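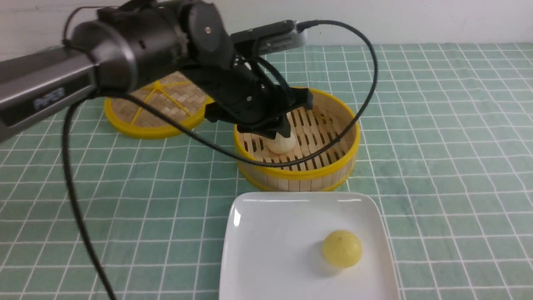
A comment left under the earlier version of this page maintained that a bamboo steamer should never touch soap of any kind, and that a rinse under the hot tap will do for years. The first half of that is sound. The second half accounts for most of the grey, sour-smelling baskets that end up in the bin.

Looking after steamers, boards and other bamboo and wooden kitchenware
Kitchen notes, revised March 29, 2024

Scope

These notes cover untreated bamboo and wood: steamer baskets, chopping boards, spoons, rolling pins, rice paddles and salad bowls without a varnish. Lacquered or painted pieces need different treatment and are not dealt with. A painted or coloured rim on an otherwise plain basket should be wiped only, never scrubbed or sanded.

Before first use

New bamboo carries dust from cutting and sometimes a light dressing that smells of hay.

1. Rinse under cold running water for one minute, inside and out.
2. Soak in cold water for 20 minutes. Weigh the basket down with a plate if it floats.
3. Steam the basket empty, lid on, for 15 minutes over a steady simmer.
4. Discard the water in the pan. It will be yellow or light brown.
5. Dry as described below.

Repeat once if the smell persists. Do not add vinegar at this stage, as it is taken up by the slats and comes back out in the first batch of food.

Water level and pan size

The pan should be slightly wider than the base of the basket if the basket stands in it, or slightly narrower if the basket sits on a steaming ring. Water should reach the lowest band of the basket but stay clear of the slats. With a flat-bottomed wok, 600 ml is usually enough for 15 minutes. Top up with boiling water from the kettle. Cold water stops the steam, and the dough sinks.

A basket that stands in a dry pan scorches in under two minutes. Light scorching on the outer band can be taken off with fine sandpaper. If the bottom band has charred through, the basket is finished.

Liners

Unlined slats stain, and dough pulls fibres out of them. Options in use here:

Baking paper, cut to a circle 1 cm smaller than the basket and pierced. Single use.
Cabbage or lettuce leaves. Good for dumplings, less so for plain buns, which take up the flavour.
Loose-weave cotton cloth, wrung out until damp. Wash without fabric softener.
Silicone mats. The Vevetti mat fits the common medium basket without trimming. The Fernel mat is thicker and has fewer holes, so allow two minutes more.

Whatever is used, keep a gap at the edge. A liner that covers the whole base forces the steam up the wall, and the middle row stays raw.
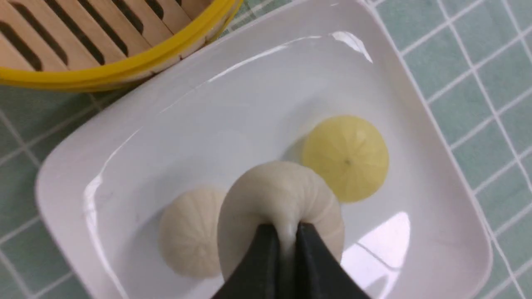
M. Filby

Taking buns out

Turn off the heat and wait three minutes before lifting the lid. Lift it away from you and tilt it so that the drips run off the side. Move the buns while they are still warm. Left in the basket to cool, they stick to the liner and the undersides turn gummy. A glazed plate is suitable if the buns are to be eaten straight away. For longer than ten minutes use a wire rack, since condensation collects under anything standing on a smooth surface.

Doughs coloured with pumpkin or turmeric mark cloth liners permanently. Use paper for these, or keep one cloth for the purpose.

Cleaning after use

Remove the liner and brush out crumbs with a dry, stiff brush. Rinse in hot water and brush along the slats, never across them. For grease, make a paste of two teaspoons of bicarbonate of soda and one of water, apply, leave for five minutes and rinse twice. Washing-up liquid is absorbed and should be kept away from steamers altogether. On boards and spoons a small amount is acceptable if rinsed off at once.

No bamboo or wooden item belongs in a dishwasher. The bands on a basket loosen after a handful of cycles, and glued boards open along the joints.

Drying

Shake off the water and stand the basket on its side, lid separate, where air can reach both faces. Allow a full day, and two in November when the kitchen is cold. A basket that feels dry on the rim may still be damp where the slats enter the wall. Press a sheet of kitchen paper into this corner and check it for moisture.

Radiators and low ovens dry the outside too fast and split the bands.

Mould

Light grey spots: brush dry, out of doors. Boil the basket for ten minutes in enough water to cover it, then dry for two days.
Black spots on the surface: as above, then sand lightly.
Black spots between the slats, or a smell that survives boiling: throw the item away.

Oiling

Steamers are not oiled. Boards and spoons take food-grade mineral oil every two months. Wipe on, leave overnight, wipe off. Radwan board oil has been used for these notes and has not gone sticky. Olive and sunflower oil both go rancid.

Storage

Keep baskets on an open shelf or in a paper bag. Plastic bags and lidded boxes hold the damp. Stack with the lid upside down on top. If the basket has been unused for more than three months, rinse it and steam it empty for five minutes before putting food in.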